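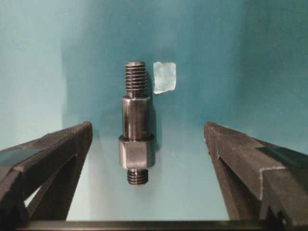 Wismont shop teaches two-arm robot by hand, one small part at a time

24 Feb 2022

Print this article | E-mail this article

WISMONT — The machine shop Hordiienko has started to teach a two-arm robot to handle small parts, and for the moment the teaching is done completely by people. An operator moves a pair of hand controllers, the robot arms repeat the motion, and the computer records everything. After enough of these recordings the robot should be able to do the same work alone.

The shop makes fittings and threaded adapters for pump builders in the region. Most of them are short steel pieces with a hex collar in the middle and a thread at each end, and each one must be picked up, turned and placed upright before it goes to inspection. Today this is done by the workers on both shifts, and it is not a job that people ask for.

"We tried to program the movements in the classic way last August," said Ognjen Halilović, who leads the project. "For one part it was fine. Then the next part was shorter, and we had to write everything again. With the controllers I can show it a new part before lunch."

The arms and the recording software come from Akeron, a small company that rents its systems by the month. The fingers of the grippers are black and angular, one pair on each arm, and the arms face each other over the work surface. A camera near the gripper gives the close view, and a second one looks at the whole table from higher up.

Every new operator begins with an exercise that has nothing to do with pumps. A small cube is put down between the two grippers, and the operator must pick it up with one arm, pass it to the other and put it back on the cloth. It sounds easy. Mr. Halilović says that most people close the fingers too early, and that the first hour is spent mainly on learning to wait.

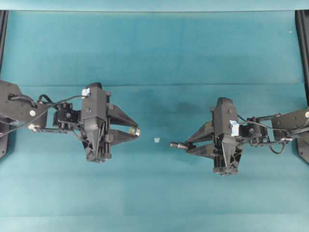 Only when the cube goes well does the operator continue to the steel parts. These are less forgiving, since a polished surface can slide in the fingers and a thread must not be scratched. The operators are asked to grip by the shank or by the hex collar and to leave the threads alone.

So far the shop has saved 1350 demonstrations, of which 800 are with the cube. Another 200 were deleted. In some of them the part fell, and in others the operator stopped for a moment to think, and the robot would learn this pause as well. "It copies everything," said Mr. Halilović. "If you hesitate, it will hesitate too."

Two workers from inspection were trained as operators, and a third one will start soon. They are paid their normal rate for the recording hours. One of them asked to keep the sessions short, because the controllers are tiring for the wrists, and a session now ends after 2 hours.

The first test without an operator will be made with the cube and after that with a single type of adapter. The shop did not want to give a date. If the results are good, the cell will be moved next to the inspection bench, where the parts arrive in trays from the lathes. The software package for the trays, called Drestora, is already ordered, but it must still be connected with the counting system of the shop, and this part of the work is going slower than planned.

Mr. Halilović said no jobs will be cut — the inspection group has had one open position since August and did not receive a suitable application.

Print this article | E-mail this article

Related items
Hordiienko adds second lathe line in Wismont
Pump builders report longer waiting times for steel fittings
Akeron opens training room for remote operators
Evening course in measuring technique has free places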